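Chapter 4
Sounds and Signals: Making a Route Come Alive

By the end of Chapter 3 you had a route. It had track that joined up, a station with a platform on the correct side (I got mine wrong twice) and one train that would run from end to end without falling through the ground. If yours still falls through the ground, go back and do the exercise on height points again, because everything from here on assumes the thing stays up.

I remember my first finished route very well. I'd called it Povgate, after nothing at all, and I'd laid 152 pieces of track over a fortnight of evenings. I sat down with a mug of tea, opened the regulator, and off we went in total silence past a row of signals that stayed green whatever I did. It was like driving through a photograph! I showed it to my friend Dušan Ionescu, who had been building routes far longer than me, and he watched one whole run before asking where the rest of it was.

So this chapter is the rest of it. We'll do signals first and sounds second, and I do mean in that order, as several of the sounds are set off by the signals.

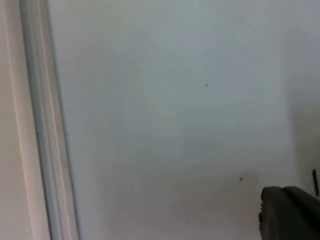

Department of Simulation and Games Design

A signal in a simulator is a very simple creature. It looks at the stretch of track in front of it, which we call a block, and asks whether there's a train in there. Yes means red, no means green. All the clever stuff you see on a big commercial route (the yellows, the junction indicators, the little shunting signals down by the sleepers) is built up from that one question, asked over and over by signals that can talk to their neighbours.

We'll be using the Hurkora editor again, and the practice route for this chapter is Fandico Junction. It's a small one, with 5 signals and a single loop, and I've left two of the signals facing the wrong way for you to find. Please don't start on your own route yet. I know you want to.

Block length is where most beginners come unstuck. Set your blocks to 500 metres for now and leave them alone, even though the editor will happily let you type in anything. My longest block on Povgate was 1,045 metres, with a station in the middle of it, and the second train of the day used to sit outside for ages waiting for the first one to clear off.

Before you read on, open Fandico Junction, switch on the block overlay and drive the loop once in each direction. Jot down which signals change as you pass them and which don't. You'll need those notes for section 4.1.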